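Writing a Care Label Line for a Textile Product

A care line tells the buyer how to wash, bleach, dry, iron and professionally clean an article. The steps below cover the normal case: one article, one fiber blend, one supplier. Articles with trims or linings need the extra check in step 4.

What you need before you start

The fiber content by percentage, the dye class, the finish, and the wash test report for the finished article. A report for the fabric alone is not enough. At Loureiro we file these under the article number, for instance 483, and the label draft carries the same number.

Step 1. Find the weakest component

List every material in the article, including thread, interlining, buttons and print. Mark the one with the lowest tolerance for heat, water or solvent. The care line is set by that component, even if it makes up a small share of the weight.

Step 2. Set the wash treatment

Enter the highest wash temperature at which the article passed for shrinkage and color change. Do not carry a temperature over from a similar article. If the test was run on a gentle cycle, the symbol must show the gentle cycle. 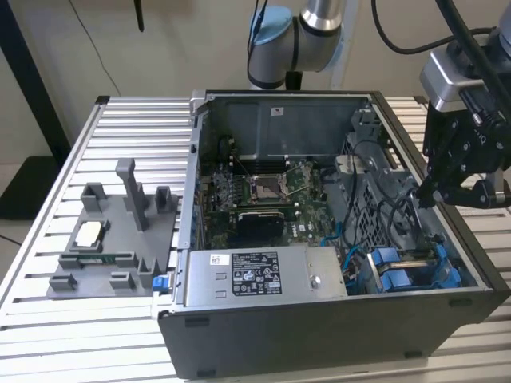
Desktop tower on its side with the side panel off.

Step 3. Fill in the other treatments

Keep the order fixed: washing, bleaching, drying, ironing, professional care. Each treatment gets a symbol. A blank does not mean "do not" – if a treatment would damage the article, use the crossed-out symbol.

Step 4. Check trims and linings

Repeat step 2 for any component that was not part of the tested article. Buttons changed after testing are the usual case. Valentin Coste keeps the list of approved trims for the Wommont range. If a trim is missing from that list, send a sample for testing and hold the label.

Step 5. Lay out the label

Place the symbols in one row. Wording goes under the row, in the languages of the sales countries. Use the symbol artwork supplied under your license and do not redraw it. Print a proof on the real label tape at 100 percent scale. Satin tape spreads ink, and thin strokes may close up. 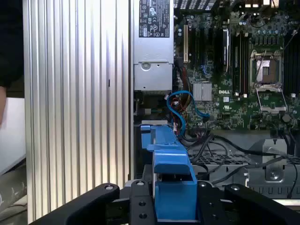
Ribbed aluminum side panel and power supply.

Step 6. Test the printed label

Sew 12 labels to offcuts of the article fabric and wash them at the temperature shown. All symbols must stay readable. Replace the tape or ink if any bar under the washtub has faded.

Step 7. Release

Send the proof, the test report and the trim check to Ye-ji Woo for sign-off. Later changes to fiber, dye, finish or trim cancel the release, and the draft goes back to step 1. Keep the signed proof with the article file.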